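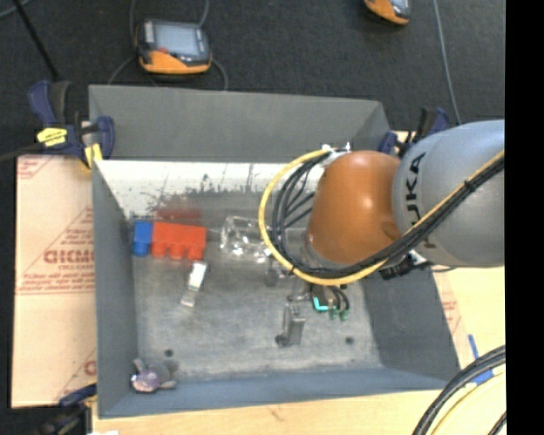
A gray bin, open, on the bench.

Drultwood Tool Library
Frequently Asked Questions

Last tidied up in November. If your question is missing, it has either been asked fewer than three times or we are still arguing about the answer.

Joining

What is a tool library?
It works like a book library, except that the books are heavier and some of them can take a finger off. You pay once a year, you borrow what you need, you bring it back. We currently have 612 things on the shelves, if you let us call a set of drill bits one thing.

Who can join?
Anyone over eighteen with a Drultwood address and something to prove it. A utility bill is fine. A lease is fine. A very convincing story about a house you are thinking of buying is less fine, though we enjoyed it.

How much does it cost?
Forty dollars a year for a household, twenty if money is tight. You don't have to show us that money is tight. Just say "twenty" at the desk and we will write down twenty.

Can my roommate use my card?
If you live at the same address, yes, and add them to the form. If your roommate breaks the tile saw, it will be your name we call out across the parking lot.

Is there a waiting list?
There was, for a while last spring. Now there are 258 member households and the line at the desk seldom gets past the door.

Borrowing

How many things can I take at once?
Five. Clamps count as one up to a dozen, because we are not monsters and we know what a glue-up looks like.

How long can I keep them?
One week for anything with a motor, two weeks for anything without. You can renew once by phone or email if there isn't a hold. The pressure washer can't be renewed between April and June for any reason, including a wedding in your yard. People have tried the wedding.

Can I reserve something ahead of time?
Yes, up to a month out. Holds are kept until 6 p.m. on the pickup day. At 6:01 the next person gets the call, and the next person is always home.

Do you deliver?
No.

What about the really big stuff?
Same answer. The cement mixer fits in a pickup or on a small trailer. It does not fit in a hatchback with the seats down. Measure before you come. We will help you lift it, but we won't help you bend it.

Will you show me how to use it?
For most things, gladly, and it takes five minutes. For the table saw, the chain saw and the floor sander you need to sit through the short class first. The class is free, runs an hour, and is taught by Renato Retamal, who has all of his fingers and intends for you to keep yours. Call the desk for the next one.

Can I take a tool out of town?
If you are coming back with it, sure. The post-hole digger once spent ten days at a lake and came home in better shape than it left.

Bringing things back

Does it have to be clean?
Yes. "Clean" means you would hand it to someone you like. Dirt off the shovels, sawdust out of the bag, paint out of everything. There is a five-dollar charge for dirty returns and a separate look, which is free.

Where do I put returns when the desk is open?
On the bench, so that somebody can check them in. Please don't shelve things yourself, even if you are sure you know where they go. We lost a router for a month to somebody who was sure.

Is there a drop slot for after hours?
No. Every so often a member suggests one, and we ask them to picture a circular saw going through it.

What if I'm late?
A dollar a day per item, up to the price of the item, at which point congratulations on your new tool. If you are going to be late, call. Nearly all of our late fees could have been avoided with a thirty-second phone call, and we forgive most of them anyway if you sound sorry.

What if it breaks while I have it?
Tell us. Things wear out, and wear is on us. If you drove over it, that is on you. In between, Dexter Cruzado decides, and he has heard every version of "it was like that when I got it."

What about blades, bits and sandpaper?
Sandpaper you buy yourself. Saw blades come with the saw, and you swap in your own if you're planning to cut anything with nails in it. Bits are included. If one snaps, bring back the pieces so we know which one to replace.

Donating

Do you take donations?
We do, with love and some suspicion. Hand tools in working order are always welcome. So are ladders, good extension cords, sawhorses and canning gear. Yes, canning gear. It started with one kettle.

What don't you take?
Anything that runs on a battery nobody makes anymore. Anything with a cord you have repaired with tape. Half cans of stain. Exercise equipment, which is not a tool, however you feel about it. And we have enough socket sets that are missing the 10 mm. We have every socket in the world apart from the 10 mm.

Will I get a receipt for taxes?
You get a receipt saying what you gave us and when. What it was worth is between you and your conscience.

Can I visit my donation?
You can borrow it. Same rules, five items, one week.

Odds and ends

What is Repair Night?
Once a month we stay open until nine, and you can bring in a lamp, a toaster, a wobbly chair or whatever else has been sitting in your hall closet making you feel bad. Somebody will have a go at it with you. Not for you. With you. Since we began keeping a tally we have looked at 571 items, and 129 of them were lamps.

Do you sharpen knives?
On Repair Night only, four per person, wrapped in a towel. Please do not walk in holding them.

Can my kid come along?
Yes, if the kid stays on your side of the counter. There is a coloring table. The hammers are not toys, and neither is the label maker.

Is there parking?
Six spaces behind the building, shared with the dry cleaner. The one nearest the door belongs to the dry cleaner and they do notice.

Do you have a 10 mm socket?
See above.

How do I reach you?
Phone or email during open hours, both listed on the Contact page. We answer messages in the order they came in, except those with the subject line "URGENT," which we answer after lunch.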